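Laundry Club, Spring Gallery

So I finally sat down and sorted the club pictures, which I've been promising to do since March. If you wandered in from somewhere else, hi! We're the after-school robotics club at Notutden, and this year's project is teaching a robot arm to fold clothes. The arm is called Majumder (long story, it won a vote) and the folding project is called Basari, and yes, people mix the two up all the time, me included.

I run the data side of things, meaning I'm the one who nags everybody to record their folds. You take one of the hand-held grippers home, you fold your stuff with it, you bring the recordings back, and I load them all up. We wanted 1,000 folds by the end of the school year and I thought that was nuts. We're sitting at 2,991. I know! I had to buy another drive.

A few things people keep asking me at open house, before I get to the gallery.

Why clothes? We did blocks last year and got really good at blocks, and then we were all kind of sick of blocks. Cloth is a whole different animal. You grab one corner and the rest of it goes wherever it feels like going. Towels were our first win and we stuck with those for weeks, then somebody brought in a hooded sweatshirt and we were right back to square one.

Why at home and not on the lab table? We started on the lab table. Some 200 folds in, Majumder was pretty decent on that one table and hopeless anywhere else - we moved the whole setup across the hall for the Esano meet and it couldn't find the edge of a washcloth. So now it's beds, couches, ironing boards, kitchen counters, whatever you've got. I think my favorites are the ones on beds, because the covers squish and slide around and you have to really think about where you're pinching.

Do dark clothes make it harder? Oh boy, yes. I threw out 293 recordings in the first big cleanup and a whole lot of those were black leggings and navy anything. The folds and wrinkles just melt together and it's tough to tell a sleeve from a shadow. I went back and forth on skipping dark stuff altogether, but half of my own closet is navy, so in it goes. We've been asking for more of it lately, in good daylight if you can manage it.

New folks, a couple of gripper tips while I have you. Go slower than feels natural. Try to keep both fingertips where you can see them when you close on the cloth. Start with the thing crumpled up, please, no cheating and laying it out flat first! And check the screws on your fingers before you leave with it, they do work themselves loose and I'm down to my last bag of spares.

I'll keep adding to this page as I get through the folder (it's a big folder). Starting with the bed batch.
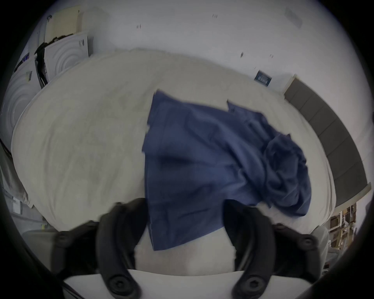

Navy on a cream duvet, one side spread out and the other still in a bunch.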